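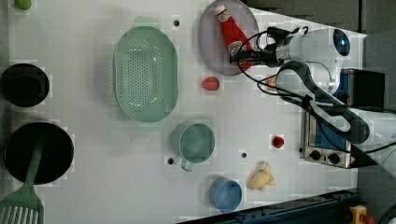

Flencombe Studio Easel, H-frame

Made by Zulleck
Oiled beech, brass fittings
Holds canvases up to 200 cm high
Price: £1575
Delivery: £52, mainland addresses only

The Flencombe is a full-size studio easel for painters who work on large canvases and do not want the picture to move while they are working on it. It has two uprights joined by a central mast, a wide lower shelf raised by a crank handle, and a sliding top clamp. The base stands on four castors, two of them locking.

We have sold Zulleck easels at Flornetti for a good many years, and this is the one we suggest most often to portrait and landscape painters working in oils. The older model had a ratchet shelf, which was quick to adjust but moved in fixed steps. The crank lets you bring the part of the picture you are working on level with your eye and leave it there. If you paint sitting down for the lower half of a large figure, you will use it a great deal.

The mast tilts forward as well as back. A slight forward tilt keeps glare off wet oil paint and stops dust settling on a tacky surface. Tilted fully back, the easel lies almost flat and can be used for watercolour, or for laying in a thin wash that would otherwise run.

Shelf and tray

The canvas shelf is 900 mm wide with a raised front lip. Behind it is a shallow tray for brushes and tubes. The tray lifts out for cleaning. Stretched canvases, panels and drawing boards all fit, and the top clamp is lined with cork so that it does not mark the edge of a primed panel.

The shelf will take two smaller pictures side by side. Usman Afridi, who teaches the Friday life class in our upstairs room, uses it this way for copying, with the reproduction on the left and the student's canvas on the right.

Putting it together

The easel comes in two boxes. You will need a second person to lift the mast into the base. All bolts are supplied, along with the one spanner they need. Tighten the base bolts again after the first week, when the wood has settled. The beech is finished with linseed oil at the workshop and should be oiled again once a year. Do not varnish it.

Castors are fitted as standard. Fixed feet can be supplied in their place at no extra charge, but please tell us when you order.

What customers say

"I had been painting on a folding easel and holding the canvas still with my left hand. This one does not move. The crank is stiff for the first few days." Mehwish Jafri

"Very heavy, and it took up more of the room than I had planned for. I would still buy it again." Daniyal Sial

Also available

Flencombe Table Easel, same clamp, no crank
Manalastas brush rest, fits the tray
Spare cork strip for top clamp
Replacement castors, set of four

Ordering

Easels are made in batches and the next one is due in May. Orders are filled in the order they come in, and we take payment when the easel is ready to leave us. To try one before buying, ask for Svenja Haslinger in the shop. There is one set up by the paper drawers.

Returns are accepted on unassembled easels in their original boxes. The buyer pays for carriage back to us.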